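Progress report to Prodevari, June 7, 2018

Hi all,

Good news first – the Dromalby seed library is properly up and running! We've lent out 929 packets since October, mostly beans and tomatoes, and 311 households have signed up. Some 62 growers have already brought seed back, which is way ahead of what I'd hoped for in the first season.

The Bumero shelving grant is spent (receipts to follow). The labels fade in the sun, so I've switched to pencil. Germination was poor on the carrots and I've binned that batch. Our swap with the gardeners in Cabanatuan is still stuck on import paperwork – I'll chase it again this month.

Still to do: the drying racks, the kids' planting day and 18 envelopes of mystery pumpkin that need growing out before I dare put a name on them. I'd like to move $200 from printing to potting mix if that's okay with you.

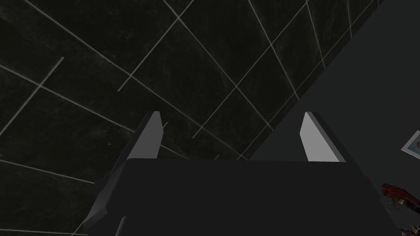
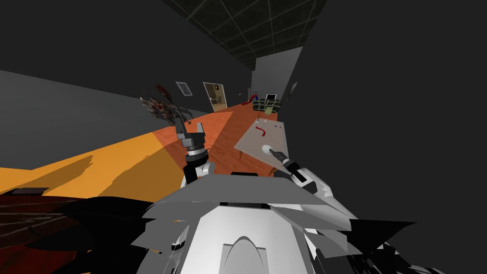
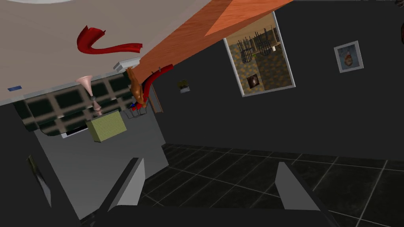
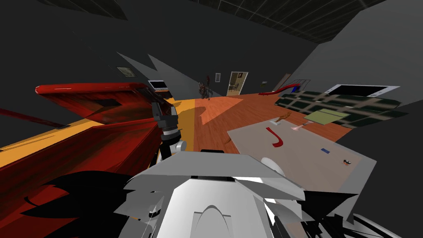 *Simulated views, all with a gripper in them.*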